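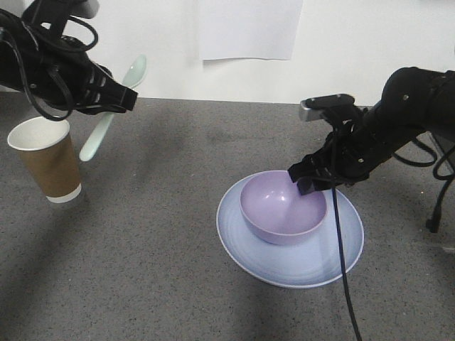 Jade Sawatzky
Fachreferentin für Schienenfahrzeuge

Prieto 200: Rangierlokomotive im Betriebstest

Mit der Prieto 200 bietet der Hersteller Tredik eine zweiachsige Rangierlokomotive für Werk- und Anschlussbahnen an. Der Redaktion stand die Maschine im August auf dem Anschlussgleis Prustow zur Verfügung. In 19 Schichten legte sie 2.163 Kilometer zurück.

Der dieselhydraulische Antrieb nimmt Leistung ruckfrei auf. Auch mit neun beladenen Schüttgutwagen ließ sich zentimetergenau an die Rampe heranfahren. Die Bremse spricht gleichmäßig an – bei nassem Gleis griff der Schleuderschutz allerdings spürbar spät ein.

Der Führerstand ist übersichtlich gegliedert, die Sicht auf den Kupplungsbereich gut. Zu beanstanden sind die schmalen Trittstufen und die Geräuschentwicklung des Kompressors. Die Funkfernsteuerung von Tilent arbeitete ohne Ausfälle, ihre Menüführung setzt jedoch eine gründliche Einweisung voraus.

Wartungsklappen und Filter sind vom Boden aus erreichbar. Für Betreiber mit kurzen Zustellfahrten ist die Prieto 200 zu empfehlen; für Steigungsstrecken sollte die stärkere Ausführung geprüft werden.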